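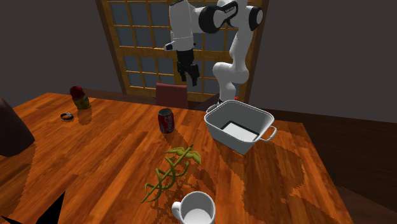 1/ Week one with the arm at Harneo

Print | E-mail

So a few of you asked what's going on with the robot arm at work. Short version: we sort and clear returned table stuff (mugs, cans, jars, whatever comes back on the trays) and by June an arm does the boring half. Right now it's all practice in simulation, so I spend my mornings watching a fake table!

2/ The red can is the easy one. It stands up straight, it's the same shape all the way round, and the two-finger gripper likes that. The mug is my problem child. Do you grab the handle? The rim? I've been picking up mugs my whole life and I had to sit down and think about it.

3/ And don't get me started on the plant sprig. Flat, skinny, leaves going everywhere. Lionel Mellor wants it dropped from the test list. I want it kept, because real trays come back with all kinds of greenery on them and guess who picks it out now — me.

4/ What changes for us: there are two people on the clearing line and we both keep our hours. That's in writing, I asked. Yesenia Bermúdez moves over to checking the runs and I write up the misses. Each batch is 100 tries. My best so far is 98 and I did a little dance.

5/ Stuff I like: my wrists. Stuff I don't: it's quieter. We used to talk all shift with our hands busy, and now we're both looking at screens. I brought that up at the meeting and they're going to let us sit at the same desk, so okay, that helps.

6/ Somebody asked if I'm training my replacement. I've thought about it plenty. I'd still want the person setting the rules for the mugs to be someone who has washed a few — so I said yes when they offered me the course.

7/ Next batch is jars with caps. Will post the score, good or bad.

Print | E-mail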